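20 October 2024

Back in the tiled booth today after leaving it alone for a week. Main question is still whether the tile and marble finish is any use for the dish work or whether we paid for a nicer-looking box. I lean toward the second.

Raluca Nistor's argument from June was that people wash dishes in kitchens, kitchens have tile, so the booth should have tile. Fine. But I have 78 runs in the old plain booth and I can't point to one that failed on account of a wall. They failed on the dishes. Stacked things slide, and once the bottom of a pile goes the rest goes with it.

Floor first. The Prenar sheet says the sealant is good for kitchens and bathrooms and needs no upkeep. I'll believe that when I've seen it after a winter. Ran a fingernail along the base of all the walls this morning and nothing lifted. Wiped the floor with plain water only. Please don't use the Bendell spray, it left a film on the bench and I don't want to find out what it does to the floor.

Grout: the dark color hides dirt, which was sold to me as a good point. I'd sooner see the dirt.

Dishes: used the Desjardins box again, piled any old way. Raluca wants the piles built to a plan so the runs can be compared. I see why, but a sink after dinner doesn't have a plan, and I suspect we'd end up getting good at one pile. Compromise for now – 3 piles to her drawing, then 3 dumped.

Order from Prilluder came to 2,920 for the wall and floor materials, in case anyone is still looking for that number. It doesn't include the frame posts.
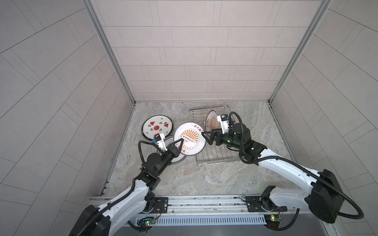

Tiled booth with the dish pile, both arms on the rail.

First go at the piles is not worth reporting. 6 runs won't tell us anything about tile versus no tile, whatever gets said at the meeting. If we want a real answer the plain booth has to go back up and get the same dishes, same piles, same light. Have asked for the bench space. No reply yet.

To do: check sealant again, label the Desjardins box, find Raluca's drawing (not in the folder where it's supposed to be).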